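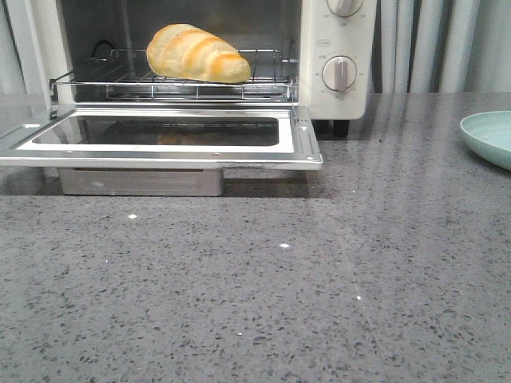 Roll on the rack, door all the way open.

Thread on the kitchen rules we run at Brukia. Quick one, typing between runs.

Rule 1: door fully down before the arm goes anywhere near the rack. Half open counts as closed. Omprakash wrote that after run 400, still the best line in the doc.

Rule 2: one person on the stop button. Hands on it, not near it. No phone.

Rule 3: food touching pads get swapped every 5 runs. Salma wants 3. we're argueing

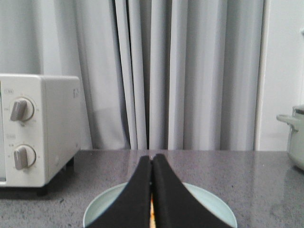 Do the same rules apply when the arm is only doing a slow demo?
Same rules at any speed, and the stop button person stays put.

Rule 4: crumbs get logged. Dish, floor, wherever. Then wipe, then reset. Skipping the log is how you end up with almost 2,000 runs and no clue which ones were clean.
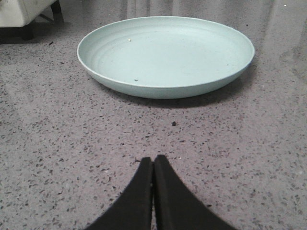 Mint plate on the floor, crumb in it. Goes in the log.

Rule 5 is still a draft, Ghazal has it. Will post wen she's done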